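Printed marker tags on cups and stands - how are you attaching yours?

tagalong_77
I've been putting square black and white tags on everything that sits on our bench, and I'd like to hear how other people do it before I make the next batch. The flat stuff is easy. The cups are what I keep going back and forth on. They're the tapered kind, stood upside down, and a flat square doesn't want to sit on a slope. I went with separate tags spaced along a middle band so that at least one faces you from most angles.

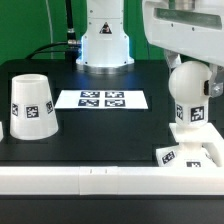
Cup on the left, the two-by-two sheet in the middle, sphere stand on the right.

I've printed 15 sheets so far and thrown out 3 for bad scaling.

benchrat
Check your print dialog first. Mine was set to "fit to page" and every tag came out a little small. I only caught it with a ruler.

Clondosus
I'd skip separate tags on a tapered cup. Wrap one printed strip all the way around, cut on a curve so it follows the cone. Looks neater and you only have one seam.

tagalong_77
I tried the strip. The tags bend with the cup and the squares stop being square. With separate ones I can mount each on a flat spot.

Clondosus
Depends on the size of the cup. On a wide one the bend hardly matters. I've used strips since June and had no trouble.

benchrat
It matters on small cups. I'm with the OP here.

tagalong_77
For the middle sheet I kept all four tags on one piece of paper - that way the spacing between them can't change when somebody bumps it. Plain white paper, matte ink. The black table helps, since the white edge of the paper stands out well. The sphere stand has its tags on the collar under the ball, one to the front and another angled off to the left.
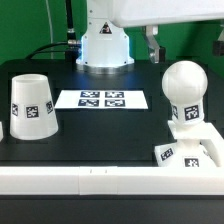 Parsons_k
Leave a wider white border than you think you need. I trimmed mine right to the black once and they were useless on a dark table. Had to redo all 12.

tagalong_77
Good point. I'll leave more on the next batch.

Clondosus
Agree on the border. Still don't agree on the strips.

benchrat
What glue? Stick glue lifts at the corners for me after a few weeks.

tagalong_77
Double-sided tape, pressed down from the middle outward. I want to try printing on label stock next.

Parsons_k
Label stock is fine on flat parts. Get matte. The glossy kind throws glare under overhead lights.

Related threads
Brasier cutting mats - which side up?
Matte or satin label stock
Keeping a black tabletop free of dust
Green wall paint, one coat or two
Solthorpe starter list, updated February 2021 (1,403 views)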